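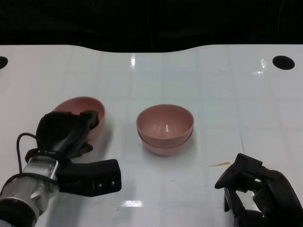 Wukico asked on the call whether nested starts and spread-out starts go in the same batch. They'd rather not sort them after. Agreed, one batch, start layout written in the log line.

Minutes, data collection sync, 14 December 2021
On the call: Zurker, Carrilho, Wukico. Peduneck sent notes.

1. Count
3267 episodes in as of this morning. 7 thrown out by Carrilho – operator let go of the controls midway. No objections.

2. Start positions
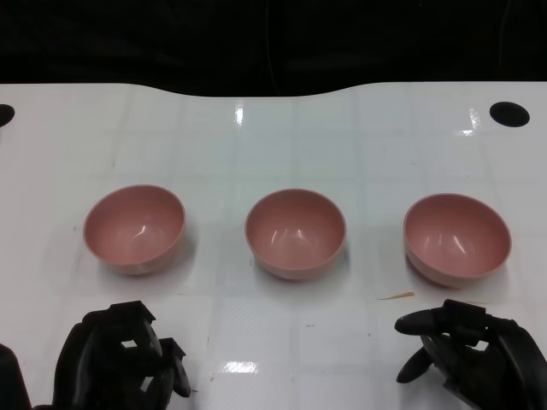
Zurker wants more variety in the starts before the next training run. Spacing is too regular, model will just learn the spots. A row like three pink bowls straight across the middle, gaps nearly even, is fine as one layout but we need crooked ones too, and some closer to the back edge. Peduneck to send a list of 7 layouts, operators rotate thru them.

3. Labels
"Stack" and "nest" both used for the same task. Pick one – went with stack. Carrilho fixes the old enteries.

4. Next
Trial run on 2 layouts first, then the rest. Glare on the tabletop held over to next meeting.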